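# Kindley project – teaching group, minutes

Tuesday, July 29, 2025. Barbara Jakubowski in the chair and also, as it happened, taking these notes. 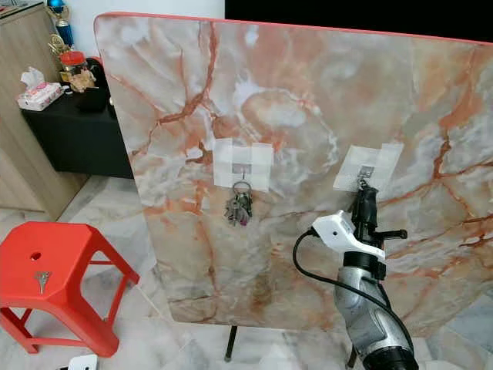 ## 1. Welcome and last time's minutes

Barbara thanked everyone for coming in so early, and said how glad she was to see the Lanach people at the table again after such a long gap. The minutes were accepted with one correction: the loan from Fistemau runs until December.

## 2. Key and hook task

We had a good long talk about this one. The marble-pattern board with its two taped hooks stays as the standard setup, with the red stool to the left of it. Cieślak's team asked whether the person demonstrating should come up to the hook from underneath or from the side, and opinions were warmly divided! We settled on letting each demonstrator choose, so long as they note which way they went. Everyone did agree that the last inch should be taken slowly – the hooks are small, and a hurried demonstration teaches hurry.

The cable looping out from the white bracket came up too. Barbara would like people to glance at it before every take and make sure it has room to move.

**Action:** Barbara to write up the starting positions on one page.

## 3. Recordings so far

The count stands at 3372 demonstrations across all tasks. Lanach would like 60 more of the keys by the next meeting, split between hand-guided and remote control. The remote ones are slower going, and 18 of the last batch have been set aside for a second look.

**Action:** Cieślak to go through the 18 and report back.

## 4. New demonstrators

We have 5 people starting soon, which is lovely news. Each will spend a first morning watching and a second one practicing with nothing being recorded.

## 5. Any other business

Kindley has asked for a short write-up of the hook task. Held over until the one-page sheet is ready.

Next meeting in the same room, at the usual time.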